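Naturstein im Innenausbau: Pflege und Folgekosten
Notizen zum Vortrag, Abla Hakim

Begrüßung kurz halten, gleich zum Thema.
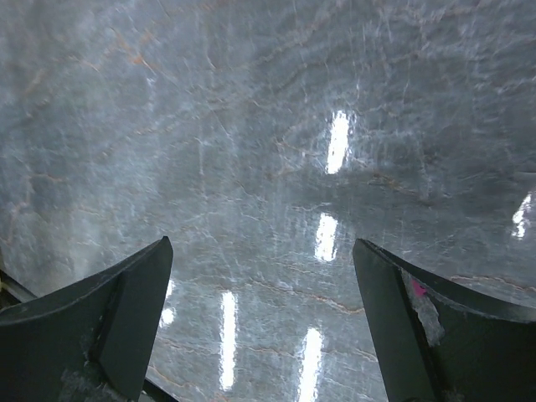 Folie 2: Die meisten Schäden kommen von falschen Reinigern. Marmor ist Kalk, also weder Essig noch Zitronensäure. Matte Ringe von Gläsern sind Verätzungen – die lassen sich nicht wegwischen, nur nachpolieren.

Folie 3: Imprägnierung. Nach dem Auftrag 72 Stunden nicht nass belasten. Fall Clollmont erzählen: 5 Platten getauscht, Kosten 2.000 Euro.

Folie 4: Pflegeplan für Mieter, ein Blatt reicht. Muster liegt am Ausgang. Hinweis auf den Praxistag im April, danach Fragen.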